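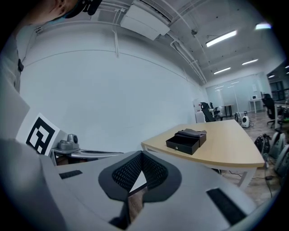 Last time we finished with the league table, and today we move on to how a football club decides who plays where, and how a player's career gets written up in numbers. I know some of you came for the tactics and are already sighing at the word "numbers", but bear with me, we'll get to the pitch soon enough! Part of the trouble is that a record only shows you a slice of a person, a bit like seeing a cheek, an ear and some dark hair with the strap of a pale blue face mask by the jaw, and being asked to say who it is. You could make a guess, and you might even be lucky, but you would want to see more before you signed anybody.

Minutes before appearances

Please write this one down. An appearance can be a full match or it can be the last few moments of a Sunday game that was settled long before. For our two practice players I have made the season totals easy to find on the sheet: the Melton winger has 2120 minutes and the Prilurska winger has 1664. Both scored 4 goals. On the plain goal count they are level, and a newspaper would probably leave it there.

Now work it out per 90 minutes. Divide the goals by the minutes and multiply by 90. The Melton player comes to 0.17 and the Prilurska player to 0.22 (I've rounded both, and you may do the same in your homework). Small numbers, yes, and one lucky deflection would move either of them, so please don't go writing that one is simply better.

Loans and transfers

When a player goes out on loan, keep the two clubs on separate lines. Students love to add them together, and then we lose track of which league the goals came from. If a cup match is included, say so in the margin.

For next week

Read the Ichikawa chapter on wide players, at least as far as the part on crossing. Then choose one of the Adport match sheets and write three paragraphs on a single player, using minutes as well as goals. Bring it on paper if you can, my eyes will thank you.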